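# Wandov Home Chores Group: Minutes, April 2022
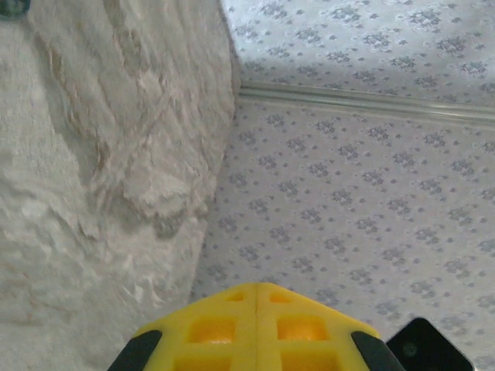 Yellow gripper over the edge of the white pile and the printed fabric, Wakdale.

**Present:** members from Wandov, Weerakoon and Dekau. Minutes of the last meeting were accepted with no changes.

**1. Soft goods**
Wandov reported 1,484 attempts at picking up and moving fabric items. Of these, 1,424 were logged in full. The rest are missing their end times and will be left out of the totals.

Flat printed cloth is going better than shaggy material. With deep pile, the software often picks a grip point on the loose tufts and misses the backing. Dekau asked if a wider finger would help. Wandov thinks the trouble is in choosing the point and wants to fix that first.

**2. Can it do the job yet?**
Long discussion. Weerakoon's view is that moving one item from A to B is close to usable, but making a bed or putting away a full load is not. Dekau disagreed on the first part and would not put it in a customer's home this year. No vote taken.

**3. Shop-floor folding**
Dekau still wants 1,000 folds in a row with no help from staff. The best run so far is four. Item stays open.

**4. Actions**
- Wandov: fix the missing end times in the log.
- Weerakoon: write up the grip point problem, two pages at most.
- Dekau: send sample throws to Wakdale.

Next meeting in October, at Wakdale.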